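Unit 6: Surface Wear in Reusable Containers

6.1 Terms
Abrasion is the removal of material by a harder surface or by trapped grit. Scuffing is shallow damage spread over a wide area. A scratch is a single track with a clear direction. Chipping applies to coatings and means loss down to the layer underneath.

6.2 Where wear collects
Floors take sliding loads and tend to scuff evenly. Walls take glancing contact, so their marks are fewer and easier to read one by one. Record floor and walls separately on the Cordeiro sheet.

A gray bin with a scuffed floor and fine pale scratches on the far wall:

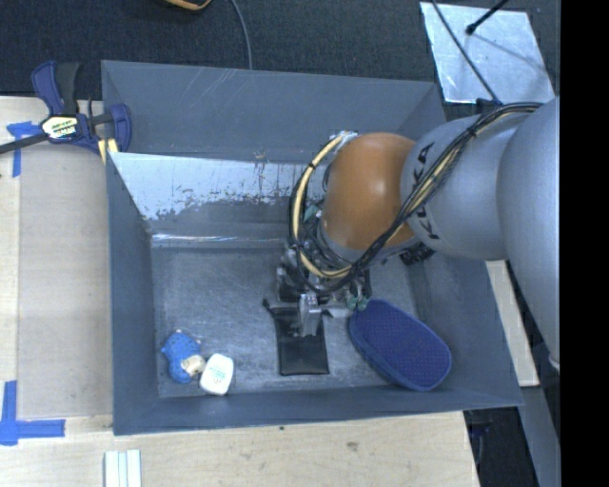

6.3 Rating scale
Grade 0: no visible marks.
Grade 1: marks visible only under slanted light.
Grade 2: marks visible under room light, coating whole.
Grade 3: coating broken in any place.
A ragged edge on a worn patch is noted with the letter R after the grade.

6.4 Worked problem
The Zirkstead set has 29 containers, 16 of them at Grade 2 or higher. Find the share to be pulled if the limit is Grade 2. (16/29 = 0.55)

Reading: Cinderport manual, section on coatings. Problem set due 21st November.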